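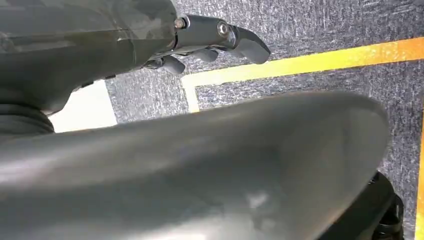 Notes for my talk, Wednesday, second slot after lunch
Morena Testa, operations, Lerngate office

Opening (keep it short)
Good afternoon. My name is Morena, and I work in operations at Lerngate. I am not an engineer. I will speak about what changed for the people on our floor when the robot came to work beside them. If you want to know about motors, please ask my colleagues from Fesby during the coffee break.

Slide 2 – Before
We are an office that handles returned samples. People send them back, we open, check, sort and send them on to the Costa warehouse. Before November, 11 people did this. Everybody did everything. You opened a box, you walked, you talked to somebody on the way, you came back.
Say here: the walking was counted as lost time in our first report. I wrote that report. I would write it differently today.

Slide 3 – The first weeks
The robot works inside a zone marked with yellow tape on the carpet. The rule is simple: when it is moving, we stay out of the zone.
The tape was put across the path that people used to go to the kitchen. We had a plan of the room, but the plan did not show how people walk in it. We moved the zone after four complaints.
(Pause. People usually laugh a little here. Let them.)

Slide 4 – Numbers
Samples sorted in a normal week before: 601.
Samples sorted in a normal week now: 811.
Same 11 people. Explain clearly that no one was let go, and that this was promised in writing before the start. Do not read the whole letter, only the first sentence.

Slide 5 – What people told us
Good things: less bending, fewer sore backs at the end of the day.
Less good: the work that stays with us is the difficult part. Damaged labels, mixed boxes, angry notes from customers. Before, there was an easy box between two hard ones. Now it is hard boxes all day, and people go home tired in the head. We did not expect this.
What we did: longer breaks, and each person has one half day per week on other tasks.

Slide 6 – Who may stop it
Everybody on the floor can press stop, and they do not need to explain it to a manager. In the beginning people were afraid to do it. The training from Plullon helped, but what helped more was to see a team leader press it on an ordinary morning.

If there is time: the story about the second kitchen door.

Questions
Somebody will ask about cost. Answer: I can share this after the talk, I need to check with finance first.
Leave the last slide on with my email address.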